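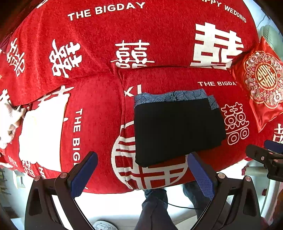

Sultodico Wedding Sofa Cover, Red Plush

Item 22 in our Occasions range
In stock. Ships folded.

Every couch in the family gets sat on by every relative in the family at least once during a wedding, and most couches are not dressed for it. The Sultodico cover fixes that in one pull. It is red, it is plush, and it says THE BIGDAY across the back in white capitals, all one word, the way the factory likes it. We asked about a space. We were sent more covers.

The rest of the surface is given over to double-happiness characters in white, in a size that can be read from the hallway, plus a HAPPY WEDDING line for guests who missed the first hint. The lettering carries on over the seat, so the message holds up when someone finally stands to get more tea.

What you get

One throw-style cover for a sofa with two seat cushions. It drapes over the back and the seat in a single piece. Tuck the slack into the crease between the seats and push it down with the flat of your hand. Do the same in the corners. Anybody who sits down hard will untuck it, and an uncle will sit down hard.

The satin cushion is sold separately. It's red, with an embroidered medallion in silver and gold scrollwork and a gold double-happiness symbol in the middle. It stands up nicely in the corner of the sofa and is about as restful to lean on as embroidery ever is. Most buyers put it out for the day and move it when they want a nap.

Choosing a size

Measure the sofa from the outside of one arm to the outside of the other, then from the floor at the back, up and over, down to the front edge of the seat. Add 12 inches to the second number for tucking. If you land between sizes, take the larger one. Extra plush can be hidden behind the couch. Missing plush can't be hidden anywhere.

The Lodier cut is for low backs. The Vositz cut is for high backs and recliners, although the writing will fold up somewhat when the footrest goes out.

Placing the characters

The pattern is scattered on purpose and some characters lean. Please don't write to tell us yours came crooked. If you would like one of the big ones upright behind the happy couple, shift the whole cover sideways before tucking, and accept that another one will end up on its ear.

Care

Cold wash, by itself, the first time and the second time. Red plush is generous with its color and will share it with your towels. Hang to dry. Do not iron the white lettering. Lint shows, dark clothes left on the seat will pick up fuzz, and a lint roller should be considered part of the outfit.

Returns

Unused covers can come back within 5 days of delivery. Covers returned the week after the wedding with cake on them are, in our view, used.

Also from our Sugden warehouse: matching door hangings, red table runners, and a plain gray cover for the other 2,000 days of the marriage.

Page updated 14 April 2015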